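**Stercombe: data collection operators, hand-held gripper (home-based, part time)**

Posted March 7, 2022. Reference 1416.

Stercombe collects manipulation demonstrations for training robot policies. We are recruiting operators to record two-handed household tasks in their own homes, using a pair of hand-held grippers. The current collection, Curnemix, covers tidying, sorting and disposal of small items. It runs through July.

**Work**

- Record demonstrations from a weekly task list. A typical episode is picking up packets and wrappers from a table and dropping them in a waste bin.
- Rearrange the objects between episodes. Do not repeat a layout within a session.
- Label each episode in Flirnier, our upload tool, as complete, partial or failed. Failed grasps are kept and must be labeled as such.
- Run the calibration routine at the start of every session and after any knock to a gripper.

The quota is 500 accepted episodes per operator. Most sessions last around two hours. An episode is rejected if a bare hand touches a task object, if either gripper loses tracking, or if the start position is missing.

**Setting**

Any furnished room with a table and free floor on at least two sides is suitable. Do not clear the room. Ordinary furniture, bedding, clothing and daylight from windows are wanted in the recordings. Thin, crumpled and flexible packaging is the priority category this quarter.

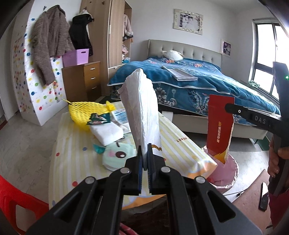

Other people must stay out of the room while recording is in progress. Mail, screens and documents showing personal details should be put away first.

**Requirements**

- Age 18 or over, with full use of both hands
- Able to hold a gripper in each hand for the length of a session, with breaks
- Home internet suitable for large uploads
- Training module completed before the first paid session (8 short units, paid)

**Pay**

$44 per accepted hour of recording. Equipment is shipped and collected by Coppens at no cost to the operator.

Apply through the Stercombe careers page, quoting the reference. Include the dimensions of the table you intend to use and the hours you are available each week.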